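Jasmont drink label list, README
last edit 31/12/2024

What it is: a plain table of soft drink and electrolyte drink labels, one row per product. Name as printed, language of the label, bottle size, sugar per 100 ml, sodium if given. Typed in by hand. Started in September as a side thing to the Vellent snack list, grew.
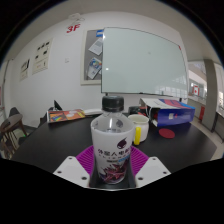
Black screw cap, white label, Chinese text.

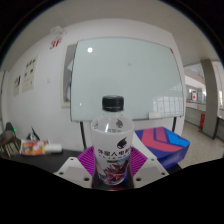
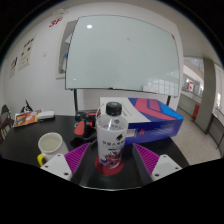 Files
labels.csv - main table, 2,750 rows
labels_clean.csv - same minus duplicates, 2,498 rows. use this one
brands.csv - 291 brands, spelling fixed where we could
notes.txt - odds and ends, not tidy

Columns
id, brand, name_orig, name_en, lang, size_ml, sugar, sodium, source, checked

name_orig is typed exactly as printed, UTF-8. If your spreadsheet shows junk, reimport and pick the encoding yourself. name_en is our own translation, treat as a hint. Empty sodium means not printed on the label. It does NOT mean zero. Zero is written 0.

checked = y means a second person read the row against the label. 1,078 rows so far. The rest had one pass only, expect typos.

Known problems
- sodium vs salt. Some countries print salt. Rows from the Erdem import still have salt in the sodium column, divide by 2.5. Will fix.
- sizes from the Flandia batch were in fl oz, converted and rounded, so you get things like 591
- flavors are not consistant. "citrus" and "lemon lime" are both in there
- recipes change, old rows stay in with the old numbers
- a few multipacks list the size of the whole pack

Not for medical or diet advise. Read the bottle.

License: CC BY 4.0, credit "Jasmont label list". Corrections: open an issue with the row id and what the label says, one row per issue please. Don't send whole spreadsheets, we can't merge them.

Next: split out powders, redo the Erdem rows.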